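3.2 Station Setup and Gripper Upkeep

The collection station is built from one table, a pair of hand-held grippers and a head-mounted camera worn by the operator. Each gripper carries its own camera behind the fingers, so a complete recording has three video streams. The station is operated by two people. The operator performs the task with both grippers, and the second person resets the objects and watches the incoming streams on a laptop. Gresar, our recording software, starts and stops all streams from a single trigger and writes one folder per episode.

Finger pads. The pads are the part of the station that needs the most attention. They are molded rubber with a textured contact face, pressed onto the finger and held by two screws. In our first month of recording, slip during lifting rose slowly enough that operators compensated by squeezing harder, and the change was found only when the width traces were compared across weeks. Pads are now replaced after 2,000 grasps, or earlier if the texture is worn smooth anywhere on the contact face. Between sessions they are wiped with a damp lint-free cloth. Alcohol was tried and abandoned after it hardened the surface of one set. A new pair is closed fully against a feeler gauge before use, and if the gap differs from top to bottom the screws are loosened and the pads reseated.

Marker calibration. Gripper pose is estimated from square fiducial markers fixed to each tool and seen by the other cameras. A bracket that has shifted by a small angle gives a pose error that grows with distance from the marker to the fingertip, and the error does not show up in the raw video. We therefore run a calibration check at the start of every session. Both grippers are closed on a common pin and the two fingertip estimates are compared. If they disagree by more than 2 mm, the bracket screws are tightened and the full hand-eye routine in Nukari is repeated. Over the period reported here the check failed mainly after a gripper had been dropped or a pad changed, and a pad change is now always followed by a check.

Cables. Early versions ran the cable straight back from the bracket, where it pulled on the connector whenever the operator turned the wrist. It is now left with a loop between the bracket and the forearm. The loop has to be long enough for full wrist rotation and short enough to stay out of the finger camera's view. Operators set the length themselves and mark it with tape. Connectors are inspected at each pad change, and any cable that has dropped frames twice is discarded.

Lighting and background. Exposure is fixed on all cameras. With automatic exposure, the white tabletop caused the finger camera to darken whenever the gripper approached it, and markers were lost at the moment of contact. We did not clear the room around the table. Furniture and people remain in the background of many episodes, and faces are blurred before release.

Session procedure. The operator stands at the near edge of the table, centered, with both grippers held forward and open until the trigger sounds. This start pose puts both sets of markers in the head camera's view and gives the tracker a clean initial estimate. Episodes without a valid initial estimate are rejected automatically. Of 3,000 episodes attempted, 914 were recorded before the calibration check was introduced, and these are kept as a separate split. Guilan Mao maintained the grippers during collection and Jinlong Jiang wrote the rejection rules. Figure 4 shows the station from two of its viewpoints.
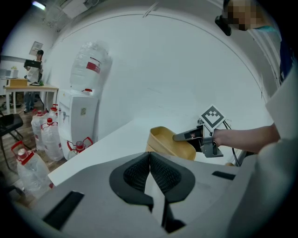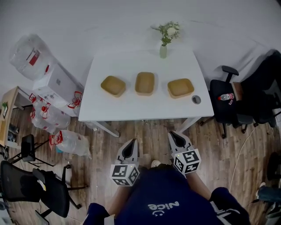 Figure 4. The collection station. First image: view over the finger pads of one gripper, with a scoop-shaped container held in the jaws of a hand-held gripper. Second image: head-level view of the operator holding both grippers at the table, with three trays laid out.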